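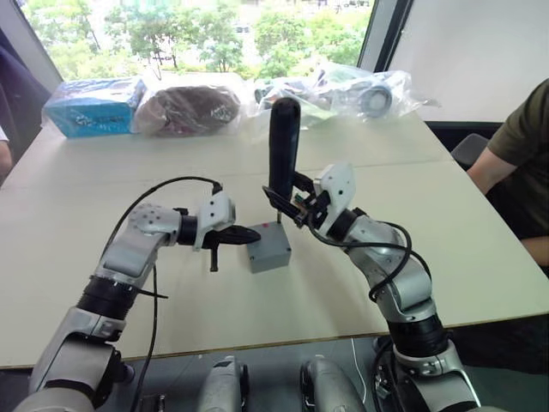 How I Clean Up a Tired Old Tabletop

8 August 2021
593 shares

I bought my work table secondhand when we moved to Canden, and it has had coffee, glue and one whole jar of beet juice on it since then. Every March I give it a proper going over, and people keep asking me what I use, so okay, let's do it!

First, take everything off and put it in another room. Don't just shove it all down to one end (I did that for years and only ever cleaned half a table). Then go over the top with a dry cloth to pick up crumbs and grit, or you'll be dragging them around under your sponge and scratching things up.

Mix a squirt of dish soap into a bowl of warm water. I like the plain Tellness one with no scent. Wring the sponge out hard — you want it damp, never dripping — and work in long strokes from the back to the front. Rinse with clean water and dry it right away with a towel.

Now for the stains. Stir baking soda with a little water until it looks like toothpaste, dab it on the spot, and leave it for 4 minutes while you go do something else. Rub gently with a soft cloth and wipe it off. My beet juice took two rounds, and a marker line my nephew left behind took more patience than I want to talk about. Try a hidden corner first if your top has a shiny finish, please.

Seams and edges are where the real gunk lives! Wrap a thin cloth around an old gift card and run it along the gap. A soft toothbrush is good too, but go easy on the water, as it can creep in and swell the board underneath.

If you like wax, check that it suits your kind of top. I use Camargo paste on my wood side table and skip it on this one, where it just goes streaky. Put felt pads under anything heavy before it goes back. I get mine from the hardware store on Flillanard, and they come in packs of two sizes. Let the table sit overnight before you load it up again, and use a coaster tomorrow morning!

14 comments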